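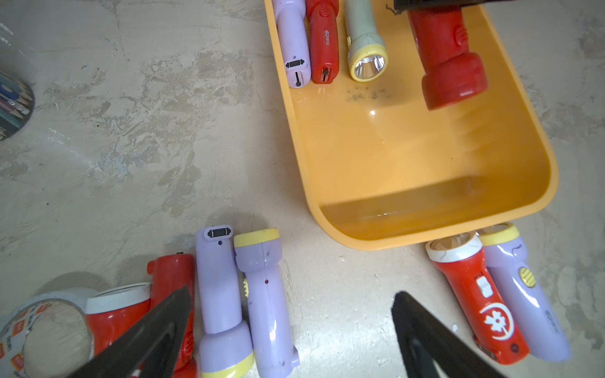

From: Relu Buzatu
To: Dunstan Night Walkers list
Date: 2020-07-22
Subject: Re: the Woder loop, which way round?

Thanks for this, and sorry for being slow – I've had the map spread over the kitchen table for two evenings and kept changing my mind!

Dandel wrote:
> I still say we go clockwise. It gets the climb over
> while there's some light left, and the stile at Notard
> is horrible coming down in the dark. My only worry is
> the bog at the far end. When we did it in February I
> lost a boot for a good five minutes.
> Also, is 138 metres of climb right? It felt like 1,000.

138 is right for the first hill, I checked it twice. You're forgetting the second one, everybody does (I did too, and I'd walked it the week before). I'm happy with clockwise, but could we cut the corner by the old sheepfold and miss the bog altogether? There's a decent track along the wall, a bit nettly at this time of year, so long trousers please, and it brings you out just above the ford.
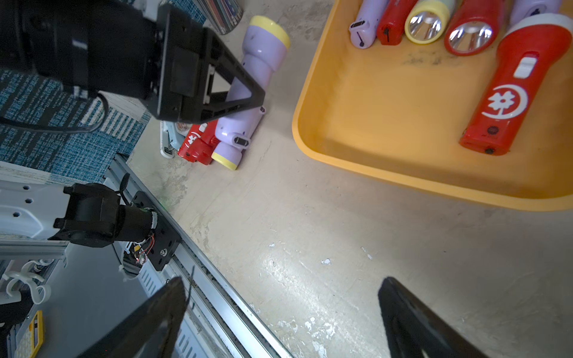

Now, moonlight. It'll be a thin one and it sets early, so we can't count on it for the last stretch through the woods. Everyone should have a light, and I'd love it if we kept them off on the open moor, where your eyes do get used to it if you give them a chance. It needn't be anything fancy. A plain torch with a slide switch on the side, like the big red one, is fine by me, and easy to work with gloves on. Please don't bring a head torch that could land a plane – I was seeing spots all the way to Woder last time.

Meeting place as before, the lay-by below Notard church. Park close in, the milk lorry needs to get past. I'll bring the flask and the ginger cake, and if anyone wants a lift from the Dunstan end, write to me off list, I've got two seats going and possibly a third if you don't mind sharing with the dog.

Relu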